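Stop Grading Grippers on Opaque Boxes

Most gripper comparisons I read report one number, the grasp success rate, taken over a tidy set of painted blocks on a matte table. The number is repeatable and easy to publish. It also tells a buyer very little, because the gripper was never the weak part of that test.

We ran the Skunberg and Rangel parallel grippers through 492 picks on a green bench, same controller, same finger stroke, 2 arms. On foam blocks alone they could not be separated. Foam forgives a bad approach angle and hides poor force control. The differences came once clear plastic was on the bench. A fixed camera placed low sees the target and the ceiling lights in the same patch of wall, and the depth estimate follows whichever is brighter. 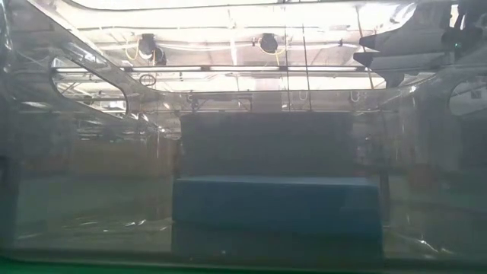
What the score should include

A blue block behind a clear wall is still an easy object by any common standard. The pose error came from glare, and the gripper with more clearance between its open fingers absorbed more of that error. That was the Rangel. Its wide opening counts against it on paper, where it is listed as bulk. I would list it as tolerance.

So my proposal is plain. Every published comparison should give the grasp rate with the camera's pose error stated next to it, and should repeat the run with containers of different opacity. Our second layout used 4 bins, among them an orange one, a white one and a dark translucent one, with small foam blocks spread between them. The arms work from opposite sides, so each bin is approached from two directions and a bias in one camera shows up quickly. 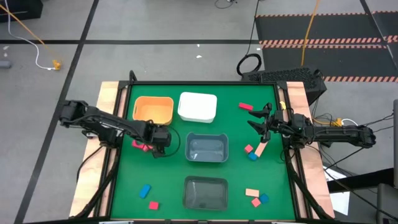
Clidilby objects that this mixes two systems in one score, and that a gripper vendor should not be charged for someone else's camera. The reply from that side is to test each part on its own rig, over 3000 cycles, and let the integrator do the sum. I accept the point for wear and for grip force – those are properties of the hand. I do not accept it for placement, where Ganberg's own controller trades finger speed against pose confidence and no clean line exists between the parts. Isolated figures can stay in the data sheet. The combined figure belongs on the first page, with the lighting and the bin material written beside it.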